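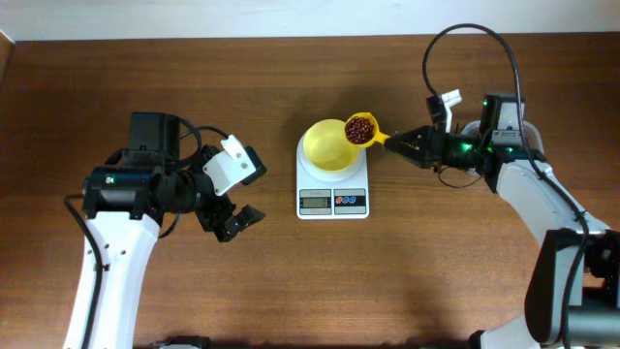
Equipment and Planning Team, Staniforth Foods, Pircombe site

What to budget for when you buy a pair of arms

October
By Octavio Escobar

Print this page | E-mail this page

Lihua Long keeps the budget for the weighing bench in a paper notebook. She has a spreadsheet as well, which goes to finance, but the notebook is where things get written down first. When I went to see her at Pircombe she had it open at a page headed "things that were not on the quote".

The bench is where her group tries out small portioning jobs with two robot arms: dry goods scooped from one container to another, with a kitchen scale between the arms. The trial was approved for one financial year. She is now writing the request for the next one, and several other departments have asked her what they ought to put in theirs.

"They all ask me what the arms cost," she said. "I tell them, and they write it down and go away. Then they come back in a month and ask why they've got no money for a table."

The arms came from Lamotero, which gave a price for the pair, the controllers and delivery. Lihua has no complaint about the quote. It listed what was in the box. Her mistake, she said, was to treat it as the price of the project.

The first thing she had to find money for was spares. She asked for motors, gripper fingers and cable in one order, and it came to £934. Finance queried it, as the arms were new and under warranty.

"The warranty covers a fault," she said. "It doesn't cover a finger that's worn down with use, and it doesn't cover the weeks while they look at it. I can't have the bench standing still while a motor is in the post."

She would put spares in the first order now. Bought later they needed their own purchase number, their own approval and a second delivery charge.
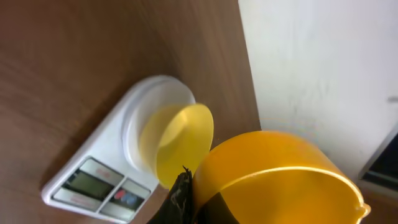 Reading time: 5 minutes

I asked about the scale, which looks like the cheapest item on the bench. She said it was, and that it had taken up more meeting time than the arms.

There were two camps. Oriana Acuña, who looks after quality at the site, wanted a laboratory balance with a data connection, so that each weight would go straight into a file. Lihua wanted an ordinary kitchen scale. The balance Oriana had in mind was £800.

"Oriana was right about what we'd want in the end," Lihua said. "I just didn't think we were at that stage. If an arm knocks a kitchen scale off the table I buy another one that afternoon. If it knocks the balance off I have to write a report."

Oriana, when I spoke to her later, put it a little differently. She still thinks the balance should have been bought, and she would like it in the next request. "Somebody has to read a display and type it in, or you need a camera to do it," she said. "That's a wage or it's a camera, and neither of them was in the budget for the scale."

The balance is in the new request. It is marked as a second-half purchase, so that it can be dropped if something else breaks first.

The same goes for the scoops, cups and bowls. Lihua buys plastic ones from the catering supplier, several of each at a time, and books them as consumables. Maximiliano Lucero, who sets up the tasks, had asked for purpose-made tools with handles shaped to the grippers, and there was a price from an outside workshop. She turned it down for the first year.

"We didn't know which shapes we'd need," she said. "Max had drawn a very nice scoop. Two weeks later the job was a different job."

Maximiliano agrees that this is what happened. He would still like the scoop.

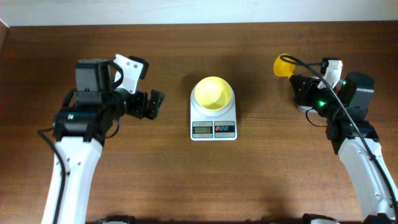

People's time was the figure she got most wrong. The original plan had one operator on the bench for part of each day and nothing for setting up. In practice the arms have to be checked before work starts, the containers put back between runs, and anything spilt swept up. She now allows 30 minutes at the start of every session before any useful work is counted.

"It sounds like nothing," she said. "Put it in for every session in the year and then look at the number. That was my biggest correction, and there isn't an invoice for it anywhere. It's just hours."

She also puts in training for a second operator. For the first few months only Maximiliano knew how to run the bench, and when he took leave it was switched off.

Software was dearer than she expected, though not by a great deal. The recording package, Grorkulden, is charged by the seat, and she had allowed for one seat. She needed another for whoever was reviewing the runs. She has asked for the renewal date to be moved so that it falls in the same quarter as the rest of her spending. She was still waiting for an answer when we spoke.

I asked what she would say to a department with a small sum to spend and nothing ordered yet.

"Write down the job first. One job. Then go and do it by hand at a table for a morning, and write down every single thing you picked up. That's your list. The arms go at the bottom."

She would also ask the supplier for a price on repairs outside warranty before signing. Lamotero gave her one when she asked, but she had not asked until the arms were on site. And she would check the table. Hers was already in the building and cost nothing, but another department she has been advising has had to add one, with fixings and an electrician to move a socket.

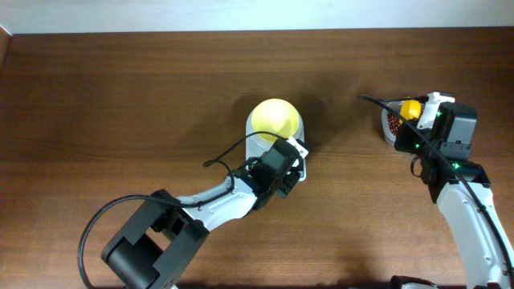
The two arms at work, one at the cup and one over the bowl of beans.

Her contingency for the coming year is £1,258. Benjamín Acuña in finance wanted it taken out and held centrally, as is done for most equipment lines on the site. They went back and forth over this for some weeks. It has stayed in her budget, on the condition that she reports what it is spent on each quarter and hands back what is left.

"I can live with that," she said. "I write it all down anyway."

Her request does not include a second pair of arms. She was asked about it by two managers and said she would rather wait until the present pair has a full year of costs behind it, with the hours included. If the figures hold up she will ask then.

Departments preparing a request can have a copy of her list. It runs to three pages and she asks that you read it before ringing her.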